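Budget for hand-held grippers for a small folding project — what are we leaving out?

Posted in Equipment and Purchasing
Tags: grippers, budgeting, soft goods, spare parts

Els Leemans

I have to hand in an equipment plan for a project that records people folding and stowing small clothing items with hand-held grippers, so that the recordings can later be used to train a two-arm robot. The arms come out of another budget and won't be bought until next year. What I'm planning now is only the hand-held side, plus the table, the props and whatever I've forgotten.

We have been working with one pair of grippers on loan while we decide. They are the common layout with two flat black finger pads, one gripper in each hand. The items are knits for the most part, and they are harder on the equipment than I expected. A thick knit that is already folded over needs a wide opening and a fair amount of squeeze, and the pads have to meet the cloth flat or it slides out when you lift.

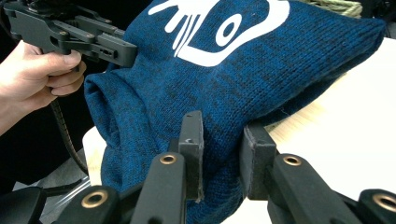
My main worry is that the quote I have from Kalledetti covers 2 complete units and nothing else. No spare fingers, no cables, no extra pads. When I asked, they said spares could be "discussed at the time of need," and their lead time on parts is 13 weeks. The other quote, from Sorkier, is for a kit you put together yourself. It is cheaper for the units but the screws and pads come from a separate supplier, and somebody here has to spend the hours building them.

What I need to settle before September:

How many spare finger pads to buy at the start for each gripper. We expect to record most working days.

Whether to buy a third complete unit as a standby or put the same money into parts.

Whether the table matters. We have a pale wood top and a white one available and I could ask for something else, but it would have to go in this same plan.

How much to put down for props. I had a very small figure for this and my manager thinks even that is too much, as "it's only clothes."

I'm not asking which brand is best. I would like to hear from people who have had to write one of these plans and then live with it for a year. We are three people, only one of whom can repair anything.

Benjie Cabrera

I have written this plan twice, once badly. The first time I did what your Kalledetti quote does and bought complete units with no parts. We lost most of a month over a finger pad.

Spare pads: buy 4 sets per gripper and keep them in a labeled box, not in a drawer with everything else. The pads are the part that wears. On knits the face goes smooth after a while and then the operators start squeezing harder without noticing, which wears the linkage too. If the pad is a plain rectangle with screw holes, ask for the drawing before you sign. If they will give you the drawing you can have pads cut or printed locally and the lead time stops being your problem. If they won't, double the number of spares.

Also buy screws. I know that sounds silly in an equipment plan, but the small ones vibrate loose, and the right length is never in the shop. One bag of each size. It goes on a single line and the purchasing people won't even look at it.

Third unit or parts: a third unit, if you can get it past your manager, and parts as well. With two people's worth of skill missing from the repair side (you said only one of you can fix things), a standby gripper is really paying for that person's vacation. When one fails you swap it, carry on, and repair it when there is time. If the money won't stretch, then parts first. A standby unit without pads just becomes the place you steal pads from, and after a few months you own three broken grippers.

Cables: put in one spare for each gripper plus one. The cable hangs off the hand all day, gets leaned on and dragged over the table edge, and it usually fails where it enters the body. A bit of strain relief costs almost nothing. We used a fabric cable sleeve on ours and it lasted well, though some of the operators found it warm.

On the kit option, the hours are real. We put together Sorkier kits and the first one took a day and a half. The second took an afternoon. What you get for it is that your repair person has already had every part in their hands, and I'd count that for something. Write the assembly hours into the plan as a cost, otherwise they come out of your recording time and you'll be asked why you are behind.

Table: use what you have, but decide on one early and write it down. We switched halfway and then had two sets of recordings that looked different, and the people training the model asked questions about it for weeks. If you have to choose, think about what color your items are. Dark knits on a pale top are easy to see, and the print on them stands out too.

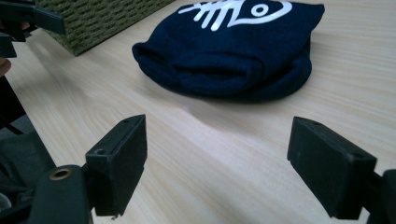
Page last changed: September, 4:13 p.m.

The other thing about the table is height. We bought a fixed one and our shortest operator ended up with sore shoulders, because the gripper adds length past the hand and you have to raise your elbows to come down on the item from above. An adjustable frame was about the price of one set of spare parts. I'd put it in. Nobody on our side questioned it once I used the word "ergonomic," and it was true.

Props, your last point. Your manager is wrong on this one. Clothes used this way don't last. Knits pill, stretch and go limp, and a limp sweater folds differently from a new one. Buy more than one of each item at the start, in the same size and color, and put half of them away. Shops drop a style without warning and you won't find the same one again. We had a hat that worked very well, and by the time it wore out the shop had never heard of it. Baskets and bins count as props too. Buy doubles.

For the budget form I'd set it out like this:

Complete units
Finger pads and screws
Cables and strain relief
Table and frame
Lighting
Props, with a repeat order halfway through
Laundry
Storage boxes and labels
Assembly and repair hours

Lighting is on there because you didn't mention it. If your room has windows, you want blinds as well.

Laundry is on there because you didn't mention that either.

Ahuja

Go with Sorkier. We have Kalledetti and the parts thing is a pain.

Zenda

I agree with most of what Benjie wrote but I would not buy that many pads on day one. Materials get revised. We bought more than 3 years' worth of pads from our supplier, and the next version of the finger had the holes in a different place. They are still on the shelf. Two sets per gripper, then reorder when you open the second set. That only works if the lead time is short, so with 13 weeks you may have to go his way after all, or get the drawing. Ask for the drawing either way.

One more item for the plan: shipping and import charges on returns. Our first repair was under warranty and we still paid freight in both directions. It was in the terms, I just hadn't read them. Ask each supplier where repairs are done and who pays to get the unit there, and get the reply by email so you can attach it.

And ask whether the loan pair can be bought. If your people are already used to them and they work, a used price on those plus a box of parts could come in under both quotes. Check the pad faces and wiggle the linkages before you offer anything.

Els Leemans

Thank you, this is what I needed. I have asked Kalledetti for the pad drawing and they are "checking internally." I had no line for laundry or for lighting and both are in now.

The loan pair is a good thought. I will ask. The pads have some wear on them, so I'd want new ones included in the price.

For the props I have put down doubles of everything and a second order in the spring. My manager has not seen that page yet.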